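Hand-Held Gripper Units: Setup, Care and Repair
Frequently Asked Questions

Grultavstead Equipment Services

This page answers the questions most often received by the equipment desk from operators who have a pair of hand-held grippers on loan. It applies to all Tistik pairs issued from the Grultavstead and Gamdale counters. Operators who hold an older single unit should contact the desk before following any of the repair steps below.

General

Who may set up a pair?

Any operator who has signed the loan sheet may set up a pair for recording. Adjustment of the linkage arms and replacement of finger pads may be carried out by the operator. Work inside the body of the unit is reserved for the workshop. Opening the body ends the loan, and the pair must be returned the same day.

What is included in the loan case?

The case holds two grippers, the charging lead, a set of replacement pads, a screwdriver that fits the linkage screws, a lint-free cloth and the log card. The log card stays with the pair at all times. If any item is missing when the case is received, the operator should report it before the first session so that the loss is not charged to the loan.

May I exchange one gripper of a pair with a colleague?

No. The two units are matched at the workshop, and the opening measurement of each is stored against the pair number. A mixed pair will record, but the finger positions in the files will be wrong and the sessions will be rejected at review.

Setting up

How should the work surface be prepared?

A desk or table at elbow height is suitable. The surface does not need to be cleared entirely. Recordings are made in ordinary homes and offices, and ordinary belongings may remain where they are. Operators should remove anything that could be damaged by a knock, secure any papers that could slide into the work area, and leave enough room for both forearms to move without touching. A placemat or cloth is permitted under the object being handled, provided it lies flat and does not travel when the object is pulled.

Documents that carry names, addresses or account numbers must be turned over or taken out of view. This applies to notes on the wall as well as to papers on the desk.

In what order should the units be started?

Switch on the right unit first and wait for the steady light, then switch on the left. Close both grippers fully and hold them closed until the signal sounds. Open both fully and hold again. This sequence sets the zero and the maximum opening. It must be repeated whenever either unit has been switched off, and after any change of pads.

How do I check that the fingers are aligned?

Hold the unit at eye level with the fingers pointing away from you and close them slowly. The pads should meet along their full length. If they meet at the tip and leave a gap at the base, or the reverse, one pad is seated badly or a linkage screw has loosened. Remove and reseat the pads before touching any screw. In most cases this is sufficient.

When the pads meet correctly, carry out the wall test. Place an open box or tray on the work surface, bring the fingers down on either side of its near wall, and close until the wall is held. Lift the near edge slightly and lower it again. The wall should stay upright between the pads and should not twist. Repeat the test three times with each gripper and enter the result on the log card.

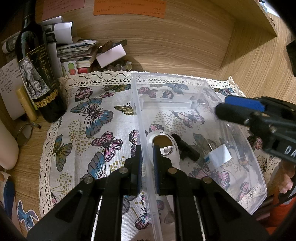
A container with thin, smooth walls is preferred for this test, as a thick or textured wall can hide a small error in alignment. The container may hold a few light items. It should not be filled, and it should not contain glass, liquids or anything sharp enough to mark the pads.

If the wall twists during the test, note the direction in which it turns. The workshop can usually identify the loose joint from this information alone, and the operator may be advised to correct it without returning the pair.

How should two grippers be used on one object?

The first gripper holds and the second moves. The holding gripper should be closed and still before the second approaches. Operators should avoid bringing the two sets of fingers together, as contact between them wears the pad edges. If contact occurs during a recording, the recording may continue, but both pairs of pads should be inspected afterward.

Routine care

How often should the pads be cleaned?

Clean the pads before the first recording of the day and again whenever they have handled food packaging, paper dust, adhesive or cosmetics. Use the cloth supplied, dampened with plain water. Allow the pads to dry in the open air. Alcohol wipes harden the rubber and must not be used, even for adhesive. Glue residue should be rolled off with the thumb once it has set.

When should the pads be replaced?

Replace both pads on a gripper when either one shows a tear, a shiny patch that does not clean off, or an edge that lifts when pressed from the side. Pads are replaced in twos. A new pad set against a worn one will pull the fingers out of line.

To remove a pad, open the gripper fully, switch off the unit, and slide the pad toward the tip. To fit the new pad, slide it on from the tip until it stops. Do not use glue or tape.

How tight should the linkage screws be?

The screws should be snug, and the arms should move freely through their whole travel. Tighten with two fingers on the screwdriver, and stop when resistance is felt. A screw that has been forced will hold the arm stiff on one side, and the gripper will then close unevenly under load. If a screw turns without tightening, stop and contact the desk. The thread must be repaired by the workshop.

May the frame or joints be oiled?

No. The joints run dry. Oil collects dust and will reach the pads within a few sessions.

How should the pair be stored between sessions?

Store both units in the case with the fingers slightly open. Fingers left closed for long periods will press a flat area into the rubber. The case should be kept away from radiators and direct sunlight.

Faults and repair

The fingers do not open fully. What should I do?

Switch off the unit and look along both arms for a trapped object. Pins, paper clips and crumbs are the usual causes. Remove the object with the unit pointing downward so that it falls clear of the mechanism. Then switch on and repeat the opening sequence. If the fingers still do not open fully, report fault 393 and return the pair.

The grip slips on smooth plastic. Is this a fault?

It may be. Clean the pads and try again on a clean, dry object. If the grip still slips, inspect the pads for wear. Operators are reminded that squeezing harder rarely helps on thin walls, which bend inward and reduce the area of contact. A lower grip, nearer the base of the wall, is usually more secure.

The start signal does not sound. Can I record anyway?

No. Recordings made without the signal carry no valid zero and cannot be corrected afterward. Charge both units, repeat the starting sequence, and report fault 658 if the signal remains absent.

One gripper has been dropped. Must it be returned?

A dropped unit must be checked before further use, whether or not any damage is apparent. Carry out the closing check and the wall test described above. If both are satisfactory, write "dropped, tested" on the log card and continue. If the frame is cracked or any part rattles, the pair must be returned. Operators are not charged for accidental damage that is reported on the day it occurs.

How long does a repair take?

Pad and screw repairs are completed at the counter while the operator waits. Work on the body of the unit is sent to Ferri, the workshop contractor, and takes almost 3 weeks. A replacement pair is issued for that period if one is in stock. Stock is lowest in May, when most units are called in for their yearly inspection.

What happens at the yearly inspection?

All pads and linkage screws are replaced, the opening is measured again, and the stored values for the pair are updated. The operator does not need to do anything except return the complete case, including the log card. Pairs returned without a log card are placed at the end of the queue.

Contact and returns

Whom should I contact with a question not answered here?

Questions about setup and recording should be addressed to Benedetta Ruggiero at the Grultavstead equipment desk. Questions about repairs, parts and the yearly inspection should be addressed to Fermín Gallardo at the Gamdale counter. Please give the pair number, which is printed inside the lid of the case, and state which gripper is affected.

May a pair be returned by mail?

Only in the original case, with the fingers slightly open and both units switched off. The desk should be told before the case is sent. Pairs handed in at a counter must arrive before 4 p.m. to be logged the same day; cases left after that time are logged on the next working day, and the loan remains in the operator's name until then.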